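Drekbridge have won two on the bounce and already the talk at the ground is of promotion. I was there on Wednesday for the second of them and I came home less convinced than when I set off.

Both wins were by a single wicket or near enough, against sides who dropped catches I would have backed my nephew to hold. Chasing 600 runs' worth of bad bowling over a season is one way to look good on paper. Herkow gave away 2 of their top order to run-outs so daft that the umpire looked embarrassed for them. Take those away and I think we lose comfortably.

The club says the difference is fitness. Everyone is now on the Ostetell plan, with the early nights and the breakfast chart on the dressing room door, and the captain brings it up in every interview. Perhaps it helps. I noticed our opening bowler was still blowing hard after his third over, same as last year.
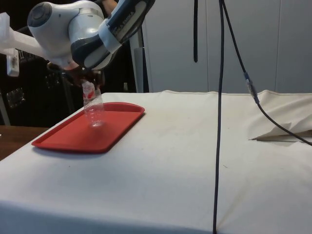
What worries me most is the middle order. Ignacio Maldonado is a lovely player to watch, and when he gets past twenty he makes the rest look like they're batting with a rolled-up newspaper, but he can't come in at 31 for three every week and put it right. Subramaniam has been moved up to number five on the strength of one good knock in February, in the nets, indoors. The drinks break tells you plenty. At Herkow they stood about for ages, each with a clear plastic bottle like the one with the red-and-white label up there, and I didn't see a single batter talk to the captain about the run rate. Three overs later we were blocking out a part-time spinner.

Then there's the crowd. The club put out a figure of 3,626 for the two home games put together, and I'd like to know who was holding the clicker. I had a whole bench to myself, and so did the man in front.

I'll renew my membership, I always do. But I'm not booking a day off for the final – ask me again when we've played someone who can catch.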